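How I set up a simulated table-top test so other people can repeat it

I've been looking after the simulated arm tests at Fidska since September, and the question I get asked most is why my results can be repeated and somebody else's can't. Usually it comes down to housekeeping. So I've written down the rules I follow, in the order I follow them, and you're welcome to pinch any of it.

Start with the table, before you touch the robot. Fix its size and where it stands in the room, save that as its own file and then lock it. Teun Verhoeven and I once lost 2 days because one of us had nudged the table a tiny bit to make a screenshot look nicer (it was me, sorry Teun!) and every reach was off after that.

Next, place your objects and write the layout down. Give each one a name, a position and an angle, and keep the names dull: cube_a, tray_grey, bar_long. I used to call things "the nice block" and then couldn't work out which one I'd meant. If two things look alike, the names matter even more – two little orange-brown blocks on the same table will get muddled sooner or later.

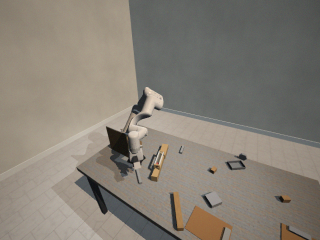 The arm at the far left end of the table, with the bars, blocks and tray spread out to its right.

Leave proper gaps. My own rule is that every object the arm has to pick up gets at least 5 centimetres clear on all sides, unless the test is about clutter, in which case say so in the title. Long thin pieces set at an angle are the ones that catch you out, so check the clearance at both ends as well as in the middle.

Then do the random bits, and do them properly. If you shuffle positions between runs, save the seed with the results, in the same folder, every single time. I run 100 trials per layout and I don't stop early when it's going well, tempting as that is. Decide what counts as a success before the first run too. "Picked up" is too vague. Mine says lifted clear of the table and held for 2 seconds, and anything else goes down as a fail, even the heartbreaking near misses.

Treat speed and force limits just as you would on the real arm. I know nothing can get hurt in a simulation! But Nathalie Van Dijk, who moves our Plollura jobs over to hardware, kept finding motions that no real joint should be asked to make, and now I copy the hardware limits in first and only change them with a note saying who and why.

Last job: a readme. Put in the simulator version, the layout file, the seed, the limits and your pass rule. Then ask a colleague to run the whole thing from the readme alone, while you sit on your hands and say nothing. Whatever they have to ask you about goes in the next version.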